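Cuaderno de taller, abril de 2021

Apartamento Pudulico, segunda semana de puesta a punto antes de abrir reservas. Sigue oliendo a pintura en el dormitorio pequeño.

El termo nuevo, un Presura, ya calienta. La ducha va bien hasta que alguien abre el grifo de la cocina, momento en que el huésped descubrirá el agua de montaña. He cerrado media vuelta la llave del fregadero y mejora algo. Falta probar con la lavadora en marcha.

Persiana del salón: cinta cambiada. El anuncio promete "vistas despejadas" y hasta ayer solo se despejaban del lado izquierdo. 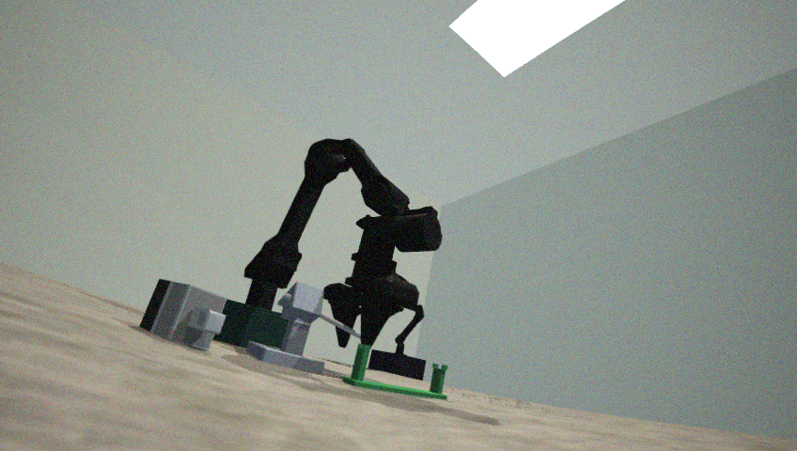
El sofá cama de Ashour costó 423 euros y trae un manual de dos páginas, una de ellas en blanco. Montado. Sobra un tornillo, guardado en el cajón de los cubiertos con los otros. Anunciamos seis plazas; yo dormiría ahí una noche, dos si me pagan.

Gastcombe pide 298 euros por revisar el aire acondicionado y más de 2000 por cambiarlo. Revisarlo, de momento. Que el presupuesto incluya limpiar el desagüe, que el año pasado goteaba sobre la mesilla.

Pendiente:
Silicona en el plato de ducha.
Segunda copia de la llave del trastero.
Quitar "a un paso de la playa" del anuncio, o medir el paso.
Bombilla del rellano, otra vez.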